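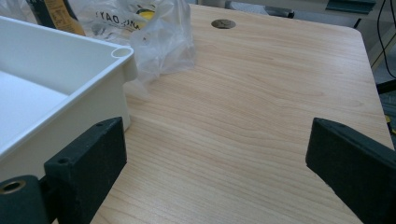 A light wooden tabletop with a pale maple-colored grain.

Food > Baking > Features

The Slow Loaf: A Summer of Rye in Rolerdale

Rye bread has a reputation for being difficult, and most of that reputation comes from people who treat it like wheat. They knead it for a long time, wait for it to get smooth and springy, and give up when it stays sticky. Rye does not get smooth and springy. The dough is closer to wet clay, and the sooner a baker accepts that, the sooner the bread gets good.

I started baking rye in July, which is a poor month to turn on an oven in Rolerdale. The kitchen was already warm at breakfast. But a warm kitchen is useful for sourdough, and my starter, which had spent most of the spring in the back of the refrigerator, was active again after a few feedings. I fed it whole rye flour and water in equal weights, morning and evening, and kept it in a jar with the lid resting on top.

The flour came from Bindoletti, a small mill outside town that grinds on two days a week and sells from a counter at the front of the building. They carry a light rye, a medium rye and a whole rye that they call dark. The names are confusing because other mills use them differently. If a recipe calls for medium rye and you are not sure what you have, look at the bran. A flour with visible brown flecks will drink more water and ferment faster than a pale, powdery one. Buy a small bag the first time and write down how it behaves.

What makes rye different

Wheat dough holds together through gluten. Rye has proteins of its own, but they don't form the same kind of stretchy network. Most of the structure in a rye loaf comes from starch and from gummy substances called pentosans, which soak up a great deal of water. This is why the dough feels pasty, and it is also why rye bread keeps so well. A wheat loaf can be dry the next day. A dense rye loaf is often better on its third day than its first.

The other thing to know is that rye flour is rich in enzymes that break starch down into sugar. Left alone, they can turn the inside of a loaf gummy. Acid slows them. That is the main reason traditional rye breads are made with sourdough, and it is why a loaf made with a lot of rye and only packaged yeast can come out with a wet line along the bottom.

The loaf I settled on is called Sernov in my notebook, after the name penciled at the top of the recipe card I worked from. The card was tucked into a secondhand cookbook, and it gave weights but almost no method. It is a pan loaf, mostly whole rye with a little bread flour, some caraway, and a spoonful of dark molasses. The first two tries failed. One was underbaked, and one rose too long and sank in the middle. I have since baked it often enough to trust it.

Making the dough

The evening before, mix the starter with whole rye flour and warm water until no dry spots are left. It should look like thick porridge. Smooth the top with a wet spoon, dust it with flour, and cover the bowl. By morning the dusting of flour will have cracked apart like dry ground, and the sponge underneath will smell sharp and a little fruity. If the surface has not cracked, leave it for another hour or two.

Stir in the rest of the flour, the salt, the molasses and the caraway, along with enough warm water to make a soft paste. A wooden spoon works better than a mixer here. I used the mixer once and spent more time cleaning the hook than I had saved. Mix until everything is even, then stop. There is no kneading.
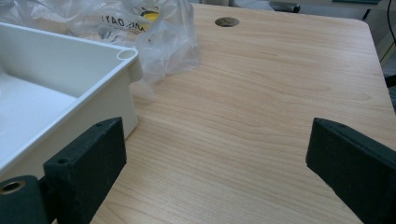 Wood-grain surface with a rounded far corner.

Grease the pan well, including the corners. I use a Bjarnason loaf pan, a heavy one with straight sides, but any pan of the usual size will do. Wet your hands, scoop the dough in, and press it down so that there are no air pockets. Keep a bowl of water next to you and dip your hands every time the dough starts to stick. Smooth the top and sprinkle it with rye flour.

Now let it rise. This is the step that cannot be timed exactly. In July my loaf was ready well before lunch, while in cooler weather it takes much longer. Watch for small pinholes opening in the surface. When you see several, the oven should already be hot. Rye does not give much warning between ready and too late, and a loaf that has gone over will have a flat or sunken top. It will still taste fine, and it makes good toast.

Baking and waiting

Start the loaf at 450 degrees for 20 minutes, then turn the oven down to 375 and bake until the center reads at least 205 on a thermometer. Tapping the bottom and listening for a hollow sound, the old test for wheat bread, is not much help with something this dense. If the top darkens too fast, lay a sheet of foil over it.

Take the bread out of the pan soon after it leaves the oven, or steam will soften the sides. Set it on a rack. When it is fully cool, wrap it in a clean cotton towel and leave it until the next day. This is the hardest part of the recipe. A rye loaf cut warm will smear on the knife, and the crumb will seem raw even when it is done. A full day gives the starch time to set and the moisture time to spread out evenly.

Slice it thin with a long serrated knife. Thick slices are heavy to eat. It goes well with salted butter, with smoked fish, with sharp cheese, or with a fried egg and a few slices of pickle. The ends can be dried in a low oven, crushed, and stirred into the next batch of dough with some extra water, which gives a darker color and a deeper flavor.

A few notes on keeping it

Store the loaf cut side down on a board, or wrapped in paper, for the first couple of days. After that, a bag in the refrigerator is fine if you plan to toast it. It also freezes well in slices, with small squares of parchment in between so that they come apart easily. I have kept one in the freezer for 9 weeks and could not tell the difference once it was toasted.

The starter needs less care than most people give it. Between bakes, mine sits in the refrigerator and gets a spoonful of rye flour and a spoonful of water when I remember. Before a new loaf I take it out the day before and feed it twice. A gray liquid on top can be stirred back in or poured off. Pink or orange streaks mean it should be thrown out, and the jar washed well before you start over.

Contact the Food Desk | Subscriptions | © 2023 | Back to top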